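Argate cell, Saturday notes

26 September 2020

Quick one, typing this on my phone between jobs. The Argate cell is back up after the gripper swap and I want it written down before I forget.

What was wrong: left finger lagging on close. Not much, but enough that Tamara kept finding boxes set down crooked. Log had 494 retries since July. Should of looked sooner.

What I did

Power off, air off, tag on. Fingers out to half travel by hand. Wiped down the linkages, checked every pivot pin for play. One on the left was sloppy – replaced. Grease, tiny dab, wipe off the extra. New pads both sides, the crosshatch ones, because the smooth ones slip on cardboard.

Then wrist camera back on and re-teach the pick point over the green bench. Took 15 tries to get the approach angle right. Carton flaps are the pain, they stick up and the fingertips want to go right under them. Ended up teaching it with a carton open and the cable bundle still inside, same as it gets them on shift.
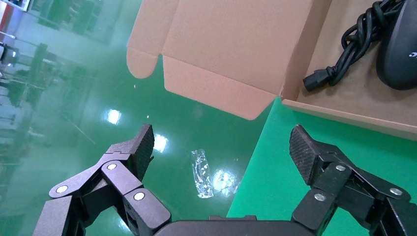 Still to do

Pad bolts need another torque check after 170 cycles. Pick up the plastic bag off the floor. Ask Aisling if Clandport ever shiped the spare pins – I used the last one. And back up the teach file, which I have not done yet.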